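公用洗衣房不该消失

我住的那栋楼在Runden区，楼下原来有一间公用洗衣房。去年房子的管理公司Holmgren给每户发了一封信，说洗衣房要改成自行车库和储物间，请住户自己在家里安装洗衣机，公司给一点补贴。信写得很客气，理由也很清楚：用的人少了，机器老了，修理贵。我读了两遍，怕自己理解错。中文不是我的母语，这个城市的语言也不是，所以我读正式的信总是读两遍。第二遍读完，我明白没有理解错，心里却不舒服。这篇文章就是想把这个不舒服说清楚。

先说我赞成的部分。在家里洗衣服当然方便。不用下楼，不用看时间表，晚上想起来明天要穿的衬衫还是脏的，马上可以洗。有小孩的家庭更需要这样。我认识的年轻父母，几乎都说有了自己的机器以后，生活轻松了很多。我不想假装以前什么都好。以前我也站在洗衣房门口生过气，我预约的时间到了，里面还转着别人的床单。

但是方便是有价钱的，而且这个价钱每家付得不一样。住在大房子里的人，可以有一个单独的小房间放机器，有窗，有架子，有地方晾。住在小房子里的人，机器只能挤进厕所或者厨房，上面再堆东西，门开一半就碰到别的什么。我在这个城市租过4个房子，其中三个的洗衣机都放在不应该放洗衣机的地方。有一个在走廊里，脱水的时候，墙上的镜子会抖，我要用手扶着。
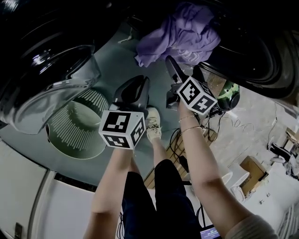

Rurine网站上有一位读者留言：“我家的厕所放了机器以后，冬天墙角发霉，每年要刷一次漆。以前在楼下洗，家里是干的。补贴的钱只够买油漆。”

这个留言说得比我好。我只想补充一点：潮气不是小事。湿衣服晾在卧室里，水就到空气里去，空气再到墙上去。以前的人建洗衣房的时候懂得这个道理，所以洗衣房旁边总有一间烘干的房间，有大的风扇，有一排一排的绳子。现在这件事情分给每一家自己解决，有的人家解决得好，有的人家解决不了，就开窗，一边开暖气一边开窗。

管理公司的信里有一个数字。信上说，去年全年我们小区的洗衣房一共只有3,742次预约。“只有”这两个字是他们写的。我不知道这个数字应该怎么看。对一个坐在办公室里看表格的人，可能是少的。可是我想，每一次预约后面都有一个人，抱着一袋衣服走下楼梯。如果图书馆有这么多次借书，大家会不会说“只有”？用得少的东西和没有用的东西，在我的理解里是两个词，公司把它们当成一个词。

还有，为什么用的人少？信里没有说。我可以说一说我看到的。洗衣房原来有6台机器，坏了一台，贴一张纸，纸贴了很久。后来又坏一台，又贴一张纸。预约的本子换成了手机上的程序，叫Pulov，年纪大的邻居不会用，也不好意思问。灯变成感应的，人站着叠衣服不动，灯就灭了，要举起手来摇一摇。这样过了几年，公司来数人数，说，你们看，没有人喜欢来。我觉得这个顺序不太公平。先让一个地方变得不好用，再用“不好用”来证明它不需要。

我知道有人会说，我这是怀旧。我认真想过这个批评。我不是在这里长大的，没有什么旧可以怀。我小时候家里是用盆洗衣服的，我母亲的手冬天是红的，我一点也不想回去。我第一次看见公用洗衣房，是搬到这里以后的那个七月。当时我会说的当地话很少，大概只够买面包。我不知道洗衣粉应该放在哪一格，三个格子上面都没有字，只有符号。旁边一位老太太没有说话，用手指点了点中间那一格，又点了点温度的旋钮，摇头，意思是太高了。我的毛衣就这样救下来了。后来我们见面都点头，再后来可以说天气，再后来她告诉我哪一家诊所等的时间比较短。我很多有用的知识都是在洗衣房里学的，在语言学校里没有人教。

所以我说洗衣房，说的其实是邻居之间不用约定就能见面的地方。现在管理公司也很喜欢说“社区”，新的楼里常常有一间“共享客厅”，有沙发，有植物，有咖啡机。我去过一次，很漂亮，里面一个人也没有。我想原因很简单：去客厅要有理由，要有朋友，要觉得自己是受欢迎的人。去洗衣房不用，因为每个人都有脏衣服。害羞的人也有，外国人也有，和别人吵过架的人也有。大家站在一起等二十分钟，谁也不需要解释自己为什么在那里。我这样的人，说话慢，语法有时候错，最需要的就是这样的二十分钟。

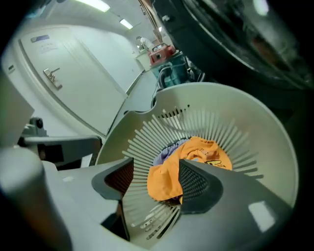 公用还是自用，洗衣篮总是要有一个的。

再说钱的问题，因为最后决定事情的往往是钱。一栋楼如果有20户，每户买一台机器，就是20台机器，每一台一个星期可能只转几次，其余的时间都在占地方。公用的机器贵，但是结实，可以修，也有人负责修。家里的机器便宜，坏了以后，修理的人上门看一眼，说不值得修，你就再买一台。旧的那台要从楼梯抬下去，这个钱也是自己付。我不会算很复杂的账，但是这个账，我觉得应该有人认真地算一次，把水管、漏水、保险、发霉的墙都算进去，不要只算洗衣房的电费。漏水尤其要算。楼里的机器越多，接头就越多，接头总有一天会松，楼下那一家的天花板就会知道。

我也想对自己的邻居说几句不太客气的话。洗衣房变成今天这样，我们也有责任。过滤网里的绒毛不清理，洗完了不拿走，占了时间又不来，把洗衣液洒在地上就走，这些事情不是公司做的。我自己也做过，有一次我忘了衣服，第二天早上才想起来，有人已经替我叠好了放在台子上，连袜子都配了对。我很惭愧，到今天也不知道是谁。公用的东西要求人有一点纪律，这一点纪律很麻烦，我承认。有了自己的机器，就可以没有纪律，这大概也是很多人高兴的原因。

可是我怀疑，一个人如果生活里每一件麻烦的事情都可以关起门来解决，他慢慢地就不会跟别人商量了。谁先谁后，谁多等一会儿，谁今天有急事可以让一让，这些小的商量是要练习的，像语言一样，不说就会忘。我们的楼以前为了时间表吵过架，也吵出了一个大家都可以接受的办法，就是晚上九点以后不转大机器，早上先让给上夜班的人。现在每家在自己家里洗，晚上十一点楼上开始脱水，我躺在床上听，不知道去跟谁说。写一张纸条贴在电梯里吗？纸条没有人签名，回答的纸条也没有人签名。

我的建议很普通。第一，不要一次全部关掉，留一半，把坏的机器换成好的，试一年，再来数人数。第二，想在家里装机器的人可以装，但是补贴也应该有另外一种用法，可以用来付公用洗衣房的费用，让没有地方放机器的人也得到一样多。第三，预约要有手机的办法，也要有纸的办法，门口挂一个本子，一支笔，不贵。烘干的房间请不要动，我们这里的冬天很长，这个房间的用处比信里写的大得多。

我把这些意见写给了公司，也收到了回答。回答说，我的意见已经登记。“登记”这个词我查了字典，有好几个意思，没有一个是“同意”，也没有一个是“不同意”。洗衣房的门现在还开着，时间表上还有几个名字，我的名字写在早上七点那一格。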